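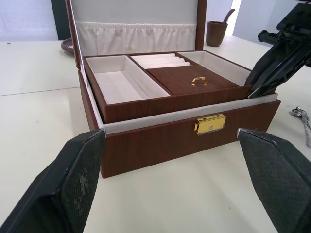

*Slide 1: Jewelry box with a fabric-lined lid, ring rolls and removable tray.*

# Silver tarnish in closed storage: speaker notes

Liesl Aebischer, Kiketti Museum study day, August 2, 2023
Slides and test sheets prepared with Hường Quách

**Slide 1. Opening**

Leave the slide up while people sit down. Introduce self and Hường. Questions at the end, except for questions on terms, which can be asked at any point.

Scope: sterling and plated silver, kept indoors, in small closed containers. Archaeological silver is excluded. So is lacquered silver, which fails in its own way and would need a separate talk.

**Slide 2. What tarnish is**

- Mostly silver sulfide. On sterling, copper compounds are mixed in, and the copper often reacts first.
- Main gases: hydrogen sulfide and carbonyl sulfide. Very low concentrations are enough.
- Ordinary oxygen at room temperature does not produce the black layer. Many people in the audience will say "oxidized," and the trade uses the word too. Correct it once and move on.
- Chlorides produce a different product, usually gray or purplish. Sources include salt, skin and some plastics.

The color sequence is an interference effect. A thin film reads as pale yellow, then brown, then blue, and finally a dull black once the film is thick enough. Color is therefore a rough guide to thickness. It is a poor guide on engraved surfaces, where polish residue in the lines confuses the reading.

**Slide 3. Where the sulfur comes from**

Two groups: gas that enters from the room, and gas given off inside the container.

Room sources are cooking, coal and oil heating, some wall paints, and people. Sources inside a container are wool felt, vulcanized rubber, certain adhesives, certain dyes, and sulfur-containing modeling clay used as a prop under display pieces.

Pause on rubber bands. A band around a bundle of forks leaves a dark line that may remain visible after polishing, as the surface under it has been etched. The Sipos spoon comes up on slide 7, so do not describe it yet.

**Slide 4. Does closing the lid help?**

Depends on the balance. A closed container slows the exchange of air. If the interior is clean, the silver receives less sulfur per month than it would on an open shelf. If the lining or the glue gives off sulfur, the same closure holds the gas next to the metal.

Air exchange is the term to use here. Do not say "airtight." Ordinary hinged boxes leak at the lid joint and at the hinge line. Drawers leak more. A zip-top polyethylene bag leaks less than either, but gases still pass slowly through the film.

Wood products are a separate matter. Acetic and formic acid from wood attack lead strongly and copper alloys to some extent. Their effect on silver is small. Mention this only if the audience includes people with mixed collections, for example silver with lead-weighted bases.

**Slide 5. Humidity**

Water on the surface speeds the reaction. Even at moderate humidity there is an adsorbed layer a few molecules thick, and it becomes thicker as humidity rises. Dry storage slows tarnish but does not stop it.

Silica gel works in a container that closes reasonably well. In a leaky container it is exhausted quickly and then does nothing. Each packet should have the date of last conditioning written on it in pencil.

Caution for mixed objects: ivory, wood handles and pitch-filled knife handles should not be dried hard. Keep those at the same humidity as the room.

**Slide 6. Testing a lining**

Standard approach is the accelerated corrosion test. Procedure as run at Kiketti:

1. Cut a sample of the lining, including any adhesive on the back.
2. Place it in a clean glass tube with a small volume of deionized water in a separate vial.
3. Suspend the 3 coupons: silver, copper and lead.
4. Seal, and hold at 60 °C for four weeks.
5. Compare each coupon with the control tube, which holds coupons and water only.

Result is recorded as pass, temporary use, or fail. The judgment is visual and two people should make it independently. Hường and I disagreed on one silver coupon and repeated the run. The second run was a clear fail.

If asked about the azide test: faster, specific to reduced sulfur, needs a microscope and a trained operator. The reagent is toxic and is not suitable for home use.

Limits of the method: the test says nothing about how fast tarnish will appear at room temperature. It ranks materials. Batches of the same cloth can differ, and a change of dye is enough to change the result. Retest when a new roll is bought.

**Slide 7. The Sipos spoon, inventory 1653**

The number is an inventory number. At the last talk it was taken for a date, so state this first.

- Serving spoon, sterling, plain bowl.
- Stored in a drawer with a rubber band around the stem. Length of storage unknown.
- Dark band across the stem, with shallow pitting under it.
- Treated with a precipitated chalk slurry on cotton. Film removed, pitting unchanged.
- Rehoused in December in washed, undyed cotton inside a polyethylene bag.

Show the before and after details together. Point to the hallmark. Its edges are soft from earlier polishing, and further polishing is not planned.

**Slide 8. Plumia drawer trial**

Plumia supplied the drawer units. State that they had no part in the assessment.

Layout: 5 drawers with the same polished silver coupons in each. One bare, one with undyed cotton, one with silver-bearing cloth, one with activated carbon sheet, one with wool felt. Grirar loggers recorded temperature and humidity throughout.

Findings so far:

- Wool felt drawer darkened first, and most at the contact points.
- Bare drawer and cotton drawer could not be told apart by eye.
- Silver-bearing cloth and carbon sheet both showed less color than the bare drawer. Coupons near the drawer front yellowed slightly in both.
- The front edge result fits with leakage at the gap. It has not been tested by sealing the gap.

No rates are given on this slide. The coupons were read by eye and the color steps are too coarse for a rate. Weight gain measurements are planned.

**Slide 9. Sorbents**

Silver-bearing cloth reacts with the gas before it reaches the object. Capacity is finite and there is no visible end point on dark brown cloth. Carbon sheet takes up a wider range of gases. Zinc oxide products are also sold for this use, and we have no results on them.

Do not wash silver-bearing cloth. Do not let loose carbon touch the object.

**Slide 10. Handling and cleaning**

- Nitrile gloves. Some latex gloves carry sulfur compounds.
- Rinse table silver soon after contact with egg, mustard or salt.
- Avoid dips. They are acidic, they leave the surface porous, and they strip deliberate darkening from recesses.
- Every abrasive polish removes metal. On plate, the base metal will show at the high points first.

Have the plated tray sample ready to pass around. It has been polished through at the rim, and over half the rim is now copper colored.

**Backup slide: likely questions**

*Chalk in the drawer?* No useful uptake of sulfur gas. It may hold a little moisture.

*Aluminum foil and washing soda?* Converts sulfide back to silver, but the surface is matte and needs rubbing. Unsuitable for hollow handles and for set stones.

*Tissue paper?* Acid-free and unbuffered is acceptable. Ask the supplier about sulfur content, as "acid-free" does not cover it.

*Where is the test sheet?* On the table by the door, with the blank form on the reverse. Hường has spare copies.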